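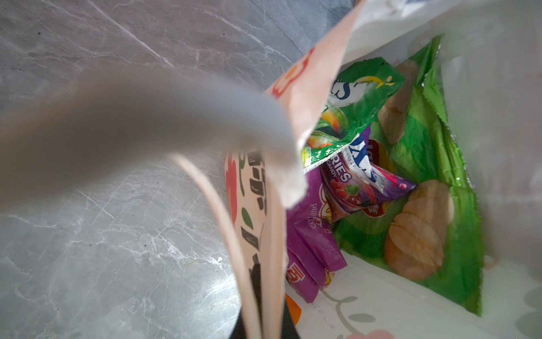

Packing snacks into a paper bag, notes from October

I have been packing snack bags for trips for long enough to have a procedure, and after the last drive out to Welletdale I rewrote it. What follows is the current version.

The bag first. I use a paper carrier with a glossy inner wall. Plain brown kraft grips plastic wrappers, so a packet that goes in crooked stays crooked. A coated wall lets it slide down until it meets something. The drawback is that tall packets slide too, and lean toward the middle if they have no neighbor. Fold the top edge outward once before loading. A straight lip catches the serrated seal of anything large and tears at the crease.

Dimensions matter more than people expect. My usual bag comes from Limis and holds 2578 cubic centimeters below the fold line. I measured it with rice. Usable volume for sealed snack bags is well under that, and the loss comes almost entirely from trapped gas. A cracker bag is a cushion with some crackers in it. Squeezing the gas into one end makes the other end fit, and breaks whatever was at the end you squeezed.

Order of loading:

Crackers go in upright against one of the wide walls, front face inward. They are the largest item and they set the geometry for everything else.

Flat candy packets go in next, leaning against the cracker bag. Fruit candy is dense for its size and tolerates pressure. Put the heavier packet lower. If two packets overlap, leave the top one with its name showing, which saves digging later.

Small loose things go last, in whatever gap remains. If there is no gap, they get a second bag.

I sort on a hard surface with everything spread out and spaced apart. Marble is good for this because packets slide on it, although it scratches and I have stopped pretending otherwise. Toys and snacks can be on the surface together during sorting. They should not share a bag. A toy with a hard corner will crush crackers within an hour of driving, and I have a bag of crumbs from the Welletdale trip to support this.

Stand the bag open at the edge of the sorting area before you pick anything up.
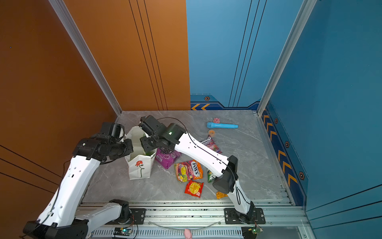

Weight is rarely the limit. My last full load came to 248 grams on the kitchen scale, a Terkus with a 3 gram resolution that I keep meaning to replace. Twisted paper handles can carry far more than that. The base seam is the weaker point, and it fails from moisture before it fails from load. Keep cold drinks elsewhere.

I also timed the job. Sorted in advance, a full bag took 38 seconds. Unsorted, I gave up timing when I found I was repacking the crackers for the second time.

One open question is closure. I tried a Santoro clip over the folded lip and it held, but it pulled the walls in and put pressure on the top of the cracker bag. A single loose fold seems to be enough if the bag rides upright behind the front seat. I will try tape next month and update the post if it changes anything.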